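Forum > Haushalt und Umzug > Versand und Verpackung

Thema: Kartons nach dem Umzug aufheben oder weggeben?

jitaru_b
29 Jul 2023
Guten Tag zusammen,
ich bin vor kurzem nach Clirnmont umgezogen und habe jetzt sehr viele leere Kartons im Keller. Meine Frage ist, ob es sich lohnt, sie zu behalten. Der Keller ist trocken, aber klein. In zwei Jahren ziehe ich vielleicht noch einmal um, dann müsste ich alles wieder kaufen. Bei Pikis habe ich für das ganze Paket 121 Euro bezahlt, mit Klebeband und Seidenpapier. Das möchte ich ungern zweimal ausgeben.
Entschuldigen Sie bitte, wenn mein Deutsch nicht immer richtig ist. Ich schreibe lieber langsam und genau.

moosweg
Flach zusammenlegen, Schnur drum, hinter den Schrank. Fertig. Meine haben drei Umzüge mitgemacht.

papierfuchs
Sehe ich anders als moosweg. Pappe zieht Feuchtigkeit, auch im "trockenen" Keller. Bei mir war nach einem Winter der Boden von fast allen weich, und beim Tragen sind die Bücher unten raus. Ich verkaufe sie sofort weiter, solange sie noch etwas taugen. Für 36 Euro war der ganze Stapel an einem Abend weg.

jitaru_b
Vielen Dank für die beiden Antworten. Ich habe noch eine Frage zum Klebeband. Wenn ich es abziehe, geht oft die oberste Schicht vom Karton mit. Soll man das Band lieber mit dem Messer durchschneiden und auf der Pappe lassen? Und stört das später beim Altpapier?

Ich hänge ein Bild an.
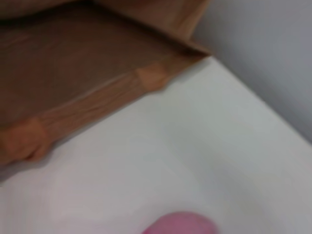
Großer brauner Karton, offen, von oben.

moosweg
Durchschneiden und dranlassen. Beim nächsten Mal klebst du einfach drüber.

tante_welle
Drüberkleben hält aber schlecht, wenn das alte Band staubig ist! Ich nehme Nassklebeband aus Papier, das bekommt man im Baumarkt in der Rolle, und das darf später auch mit ins Altpapier. Plastikband mache ich vorher grob ab, kleine Reste sind bei uns kein Problem. Aber frag lieber in deiner Gemeinde nach, in Cloltavari waren sie damit früher strenger als hier.

papierfuchs
Zum Altpapier noch: unbedingt flach machen. Bei uns blieb im Februar die Tonne stehen, weil jemand die Kartons ganz hineingestopft hatte.

jitaru_b
Das mit dem Papierband wusste ich nicht, danke. In meinem Land benutzt man für alles das braune Plastikband.
Ich habe heute mit der Verwaltung telefoniert. Sie sagen, dass man größere Mengen Pappe zum Wertstoffhof bringen soll, die Abgabe ist für Bewohner kostenlos. Ich überlege jetzt, die kleinen Kartons für Bücher zu behalten und die großen wegzugeben. Die großen habe ich sowieso zu schwer gepackt.

moosweg
Genau falsch herum, finde ich. Kleine bekommst du in jedem Supermarkt umsonst, große nicht.

papierfuchs
Supermarktkartons haben keine Griffe und alle eine andere Größe. Versuch mal, die im Transporter zu stapeln. Da bin ich bei jitaru_b.

tante_welle
Bettzeug und Lampenschirme brauchen etwas Großes, also vielleicht zwei oder drei davon behalten? Und schreib mit dickem Stift auf die Seite statt auf den Deckel, dann kannst du es auch im Stapel lesen.

jitaru_b
Das ist ein guter Kompromiss. Ich behalte die kleinen und drei große, und ich lege sie auf ein Regalbrett, damit sie nicht auf dem Kellerboden stehen. Den Rest biete ich im Haus an, und was übrig bleibt, bringe ich zum Wertstoffhof.

moosweg
Mach das. Wenn du noch Luftpolsterfolie loswerden willst, schreib mir eine Nachricht, ich suche gerade welche.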